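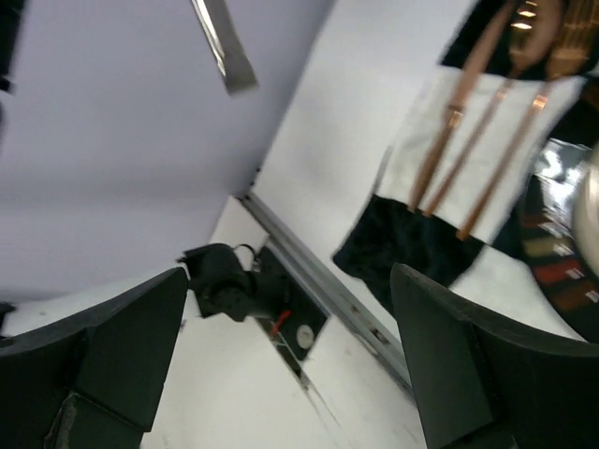

Progress report, second period
Project: Automation of breakfast setting and tray service, Gollano kitchen
Prepared by: Zoi Triantafyllou, operations, Vasilakis Catering
For: Panagiotis Stergiou, Drurnari Workplace Fund

Summary

The grant pays for two things: the robot stations that set places and plate bakery items, and the time our staff spend learning to run them. Both parts are moving. The stations are working on practice tables and have not yet served a guest. Training is ahead of the plan we sent in October. Spending is within budget except for spare gripper parts, covered below.

Work since the last report

The arms now run two kinds of job. The first is laying a place: mat, plate, cutlery, mug. The second is moving bread and pastry with tongs. We had planned to finish the first before starting the second, but Everaldo Aguiar, who leads the setup work, asked to run them together so the staff could see where the arms get in each other's way. That cost us time at the start. It also showed us that the reach settings from Veveck, our integrator, were too generous for a table this size, and those have been changed.

Practice on place settings has reached 80 runs. In 39 of them a person had to step in, most often to straighten cutlery. We count any touch by a person as stepping in, even a small one, and would like to keep it that way for the rest of the project so the periods can be compared.

Pastry is slower. The practice tables use a floral tray for the bread, a round plate on a checkered mat, and a knife, spoon and fork in rose gold. The checkered mat is plush, and the staff who lay tables by hand pointed out early on that plates sit differently on it than on bare tabletop.

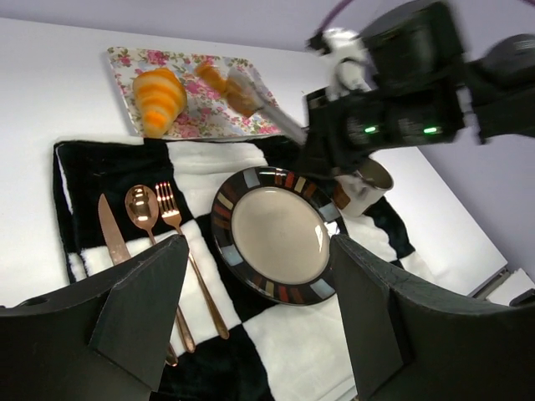 Tong pressure is still set by hand at the start of each session. Everaldo wants it stored per item before any real pastry is used, and I agree. Until then pastry stays out of the morning service.

Staff

There are 10 people on the breakfast crew. No hours have been cut and none will be during the grant period, as agreed. What has changed is the shape of the shift. Two people now spend the first part of the day at the stations and join the dining room afterward. Leonidas Konstantinidis has taken on the daily check of the grippers and cables, and his job title and pay were adjusted to match.

Opinions on the crew are mixed. Several people like having less repeat work for the wrists and shoulders. Others find watching an arm more tiring than laying the table themselves, and two have asked not to be scheduled at the stations. We have gone along with that for now. Evdokia Triantafyllou, who represents the crew, has asked for a written rule on who is responsible when a station stops in the middle of service. A draft is with her.

Problems

Gripper fingers wear faster than Veveck told us to expect. We have ordered a second set and moved money from the travel line to pay for it. I need your approval for that change — the form is attached.

The stop button training was too short. It has been repeated for everyone, on the floor and with the arms moving.

Next period

Store tong settings for each item. Run place setting beside the live breakfast service, with a person at every station. Agree on the responsibility rule with Evdokia. Ask the crew again, in writing and without names, how they find the new shifts.

The Monday call can stay at its usual time.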